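Notebook, October, Hevatside flat, back bedroom
Present: me (Widad), Ju-won after lunch

Shirt folding on the bed, continued from the Samstead entry. Soon-im wants a fold that stacks in the shallow drawers, so the finished packet can be no deeper than 9 cm front to back. The old square fold comes out too deep and the top ones slide off when the drawer is pulled.

Started 9:40. Bed left made up as it was, cream cover with the red-orange and dark pattern. I prefer it to the ironing board for this job because a whole shirt fits without hanging over. The mattress is soft though, and every time I lean on it the creases come back.
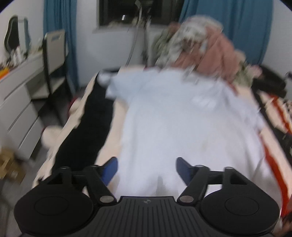 Laying out is still the slow part. I go hem first, towards me, then push the shoulders away with flat hands and pull the sleeves out last. If the sleeves go first the body twists and I have to lift the whole thing and start over. Did that twice before I remembered to read my own notes.

Order used today:
Smooth from the chest down to the hem.
Sides in to the middle, sleeves doubled back on themselves.
Hem up a third, then again.
Turn over, collar on top.

Ju-won folds in the air against the chest and is faster than me, but the packets come out different widths. Fadi had the same trouble with the Ostthorpe lot. For one drawer at home it doesn't matter. For 54 shirts it does.
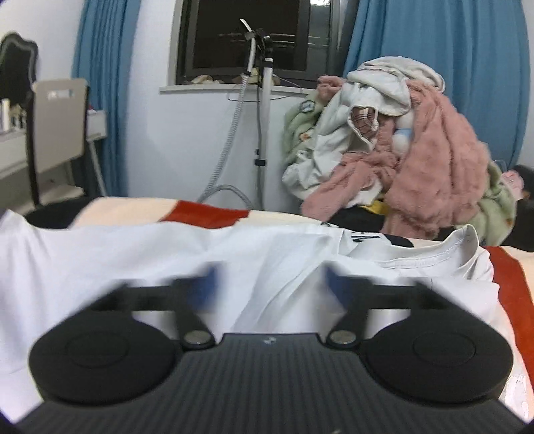
Collars need their own line in the method. A stiff woven collar tells you where the centre is, but a T-shirt neck will sit any way it likes. With the white short-sleeved one the neckline was standing partly open and the ribbing had curled up into a loop at one end, with creases running off down the body. Press the neck closed with the side of the hand before bringing the sides in, otherwise the bump ends up in the packet.

White shirts to be looked over for marks before folding, and anything doubtful put aside for Ye-seo to soak.

To do:
Cut a card template, 2 thicknesses, and try it under the shirt.
Ask Soon-im if 6 to a stack is still what she wants.
Borrow the long ruler back from Fadi.

Stopped 3:15.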